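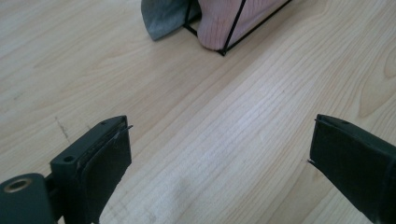

Table top, middle part. Scratch is left of centre, grey mark is lower down.

Is it a scratch or a crack? (pale table top)

osard_bench
Posted 2020-09-13

Hello all. I bought this table second-hand, the seller called it Molska and said it was a dining table from a small workshop. I paid 400 dollars, so I would like to treat it correctly. The wood is very light, with fine grain that runs diagonal, and on the right side the grain makes an arch of tan colour which I like very much.

My two problems are the thin dark line and the smudged grey mark. The line goes more or less up and down, through the grain and not along it. The mark I have tried to clean with dish soap and a soft cloth, two times, with no change. I do not know what finish is on the table. The seller did not know either.

My questions: should I fill the line, and can I sand only the mark without to see a pale spot afterwards?

wattlegrain
Member, 2,035 posts

Nice figure in that top. I'd leave the line alone until you know what it is. Run a fingernail across it. If the nail catches, there's some depth. If it doesn't, it may only be in the finish.

Please don't spot sand. You'll get a dull patch, and if the top is veneered you can go straight through.

Skulosell
Member

Disagree on the sanding. I do this all the time with 400 grit and a light hand, then a wipe of oil. Grey marks on pale timber are usually metal and water, a wet tin or a steel pan left standing. Oxalic acid takes it out in an arvo. Gloves on, rinse well, let it dry overnight.

wattlegrain
Member, 2,035 posts

Oxalic won't do a thing if the finish is still whole and the mark is sitting on top of it. And wiping oil over an unknown lacquer is how you end up with a sticky table. Find out the finish first, mate.

Skulosell
Member

Fair enough about the lacquer. It looks like an oiled top to me, but I can't tell from a photo with that sheen across the middle.

osard_bench

Thank you both. I did the fingernail. It catches a little in the lower part of the line and nearly not at all in the upper part. I looked also under the table and at the end, with a torch. The grain on the edge does not continue from the top, so I am now afraid it is veneer.

What is the test for the finish? I have methylated spirits at home, no acetone.

ply_and_by
Member, 2,026 posts

Metho is fine to start. One drop on a cotton bud, somewhere under the overhang where the same finish wraps around. If it goes tacky you're probably looking at shellac. If nothing happens, it could be oil or a modern lacquer, and then a drop of water helps: on a tired oil finish it soaks in and darkens, on lacquer it beads.

For the line I'd use a bit of hard wax in a matching colour. Ó Néill on the old finishes board here wrote a good guide to it. Go lighter than you think, the wax looks darker once it's rubbed level.

wattlegrain
Member, 2,035 posts

Agree with the wax. If it's a split in veneer, press gently either side and listen for a click. If it's lifting it wants glue before wax.

osard_bench

No click. The spirits did nothing and the water stays as a bead, so I understand it is lacquer. I will order the wax and leave the grey mark for now, maybe try a rubber eraser on it. Is a white one better than the pink?

ply_and_by
Member, 2,026 posts

White. The pink ones can leave colour behind.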